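Module Entretien du séjour — notes de la séance 2
Support distribué par Omeck, intervenant : Čestmír Doležal
Fiche 3482, à garder dans le classeur

Suite de la séance sur les chambres. Cette fois le salon, et surtout le canapé cuir clair + coussins + textiles posés dessus. Ceux qui étaient absents : recopier aussi le tableau de la fin. 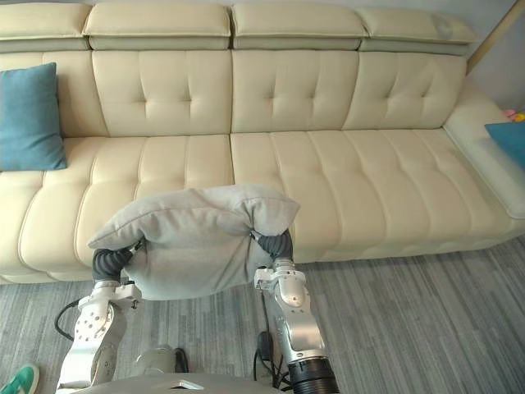 Cuir crème, assise à coutures verticales, dossier capitonné. Coussins bleu canard, plus un gris clair.

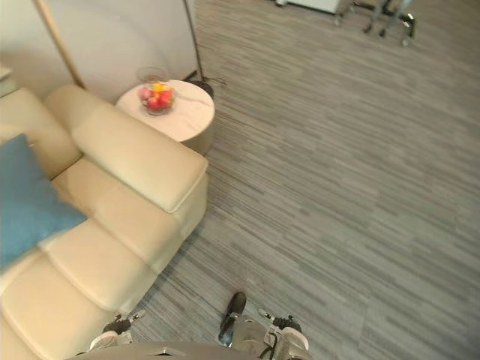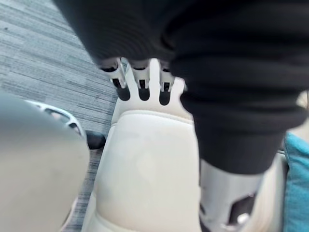 1. Avant de toucher à quoi que ce soit

Regarder. Une minute, debout, depuis l'entrée de la pièce. On note mentalement où est chaque coussin, où est le plaid, ce qui traîne sur les accoudoirs. Le client a ses habitudes, on les respecte sauf consigne contraire sur la fiche logement.

Repérer :
— les jouets coincés en haut du dossier ou dans l'angle (très fréquent, cf. le petit jouet rose et jaune en haut à droite sur la première vue)
— les fils de lampe au sol
— tout ce qui est en verre à portée de coude : vase, saladier de fruits sur la table d'appoint, cadre

Bagues et montre dans la poche. Boucle de ceinture aussi, on se penche beaucoup sur ce genre de meuble et le cuir lisse marque tout de suite.

2. Ordre de travail

Du haut vers le bas, du fond vers soi. Toujours pareil :

a) textiles souples (plaid, gilet, couverture)
b) coussins déco
c) têtières
d) dossier
e) assise
f) accoudoirs, méridienne
g) table d'appoint
h) sol

Erreur vue à presque tous les exercices : commencer par l'assise, puis secouer les coussins au dessus. Tout est à refaire.

3. Textiles souples

Maille noire sur cuir crème = peluches visibles. On soulève, on ne tire pas. Tirer une grosse maille par un coin la déforme, et si elle est accrochée à une couture on arrache une boucle. Deux mains à plat dessous, on lève, on sort de la zone du canapé, et seulement là on secoue (fenêtre ou balcon).

Pliage du plaid : en trois dans la longueur puis en deux. Tranche pliée vers l'avant. Pour un vêtement — on ne plie pas à la façon plaid, on le met sur un cintre ou sur une chaise, et on le signale. Pas de rangement dans les armoires sans accord.

Transfert de couleur : Doležal a beaucoup insisté. Textile foncé neuf laissé longtemps sur cuir clair → voile grisâtre, parfois bleuté avec le jean. Se traite tôt ou ne se traite pas. Voir Kollár, p. 739, le passage sur les cuirs pigmentés (le chapitre est long, lire seulement les encadrés).

4. Coussins

Deux gestes, pas plus :
— gonfler : une main sur chaque côté, on presse vers le centre, on relâche, on tourne d'un quart
— poser : la base d'abord, puis on laisse aller le dos contre le dossier

Pas de coup de karaté au milieu du coussin, sauf si la fiche logement le demande. Ça fait hôtel, beaucoup de clients n'aiment pas.

Fermeture éclair vers le bas. Étiquette vers le bas ou vers l'arrière. Un coussin posé en losange peut avoir glissé, ou être voulu : demander la première fois, noter la réponse.

Répartition des couleurs. Avec une teinte forte (bleu canard ici) et une neutre (gris clair), la forte va dans les angles, la neutre devant ou vers le milieu. C'est une convention de l'atelier, elle se discute. Une élève a proposé l'inverse, gris dans les angles, et sur un canapé d'angle ça passe bien aussi. À retenir : on choisit une règle et on s'y tient d'une visite à l'autre.

Housses : lavage à 30, à l'envers, fermeture fermée. Jamais remises humides sur du cuir.

5. Le cuir

Cuir lisse, légèrement brillant : probablement pigmenté, mais on fait le test quand même. Goutte d'eau dans un coin caché, on attend. Si la goutte reste en boule, ok entretien normal. Si elle est bue et que ça fonce, on arrête tout, pas de produit, on prévient.

Dépoussiérage : chiffon microfibre sec, plié en quatre, on change de face souvent. Dans le capitonnage, pinceau souple, un creux après l'autre. Long mais il n'y a pas de raccourci. Aspirateur uniquement avec embout brosse et puissance mini.

Coutures de l'assise : toujours dans le sens de la couture, de l'arrière vers l'avant. Les miettes descendent entre les blocs d'assise, passer la main gantée avant l'aspirateur (pièces, piles de télécomande, boucles d'oreille).

Lait Lumora : une noisette sur le chiffon, pas sur le cuir. Mouvement rond, léger. Laisser 10 min, lustrer avec un chiffon propre. Pas plus d'une fois par trimestre.

INTERDIT : lingettes bébé, vinaigre, savon noir pur, éponge grattante, produit vitres. Recopié du tableau tel quel.

6. Table d'appoint et saladier

Plateau effet marbre. Vrai ou imitation, on traite comme du vrai : pas d'acide. Le citron qui coule sous le saladier compte comme acide.

— enlever le saladier à deux mains, par le dessous
— le poser sur un plan stable, jamais sur le canapé
— trier les fruits : on signale les abîmés, on ne jette pas sans le dire
— plateau : microfibre à peine humide, puis sèche
— essuyer le dessous du verre avant de reposer

Pied de la table : poussière à la jonction avec le sol. Souvent oublié parce que coincé entre l'accoudoir et le mur.

7. Sol

Moquette ou tapis gris strié : piège classique, le motif cache les miettes. Se fier au bruit de l'aspirateur, pas à l'œil. Passage croisé. Devant les pieds de lampe, tenir le pied d'une main. Cordon ramené vers le mur, sans le plier.

Canapé lourd : on ne le déplace pas seul. Embout plat, on passe par dessous si le jeu le permet, sinon noter « dessous non fait » sur la feuille de passage.

8. Tableau récap (recopié vite)

plaid / lever, secouer dehors, plier
coussins / gonfler, zip en bas
dossier / pinceau + microfibre sèche
assise / main gantée puis embout brosse
table / saladier à deux mains, pas d'acide
sol / croisé, cordons au mur

Questions posées en fin de séance

Griffures de chat ? Pas notre travail, on signale.
Stylo bille ? Ne rien frotter. Appeler le bureau.
Soleil direct sur cuir crème ? Ça jaunit et ça sèche, conseiller un voilage, sans insister.

Pour la prochaine fois : apporter une housse de coussin et un pinceau souple. L'exercice se fait à l'appartement Zasel, rdv 9h devant l'entrée, par groupes de deux. Relire la partie 5, il y aura des questions à l'oral.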